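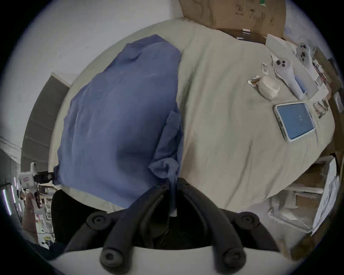 Blue garment on the bed, with a phone and small items still to be cleared.

Folding Laundry on the Bed
Household guidance, Zultthorpe Residence Office

Residents may use the bed as a folding surface when no table is free. Phones, wrappers, tags and other small articles should be removed from the sheet before folding begins. Pockets must be checked and emptied.

Lay each garment face down, smooth it from the center outward and fold both sides in to an even width. Shirts intended for the Chevalier shelf units should be no wider than 14 inches when folded – larger items belong in the lower drawer.

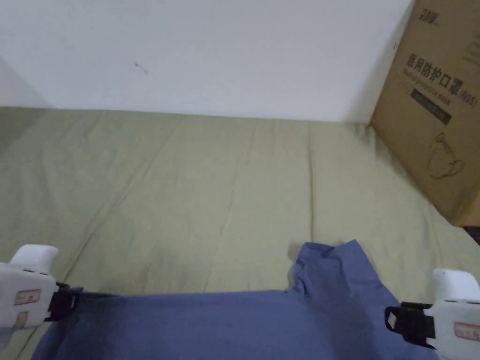 Hold the cloth by two corners and draw it taut before laying it down, so that creases are not folded in. Cartons may stand against the wall during this work. Stacks are limited to 7 garments per shelf. Bed linen is stored separately and changed on the schedule posted in each hallway.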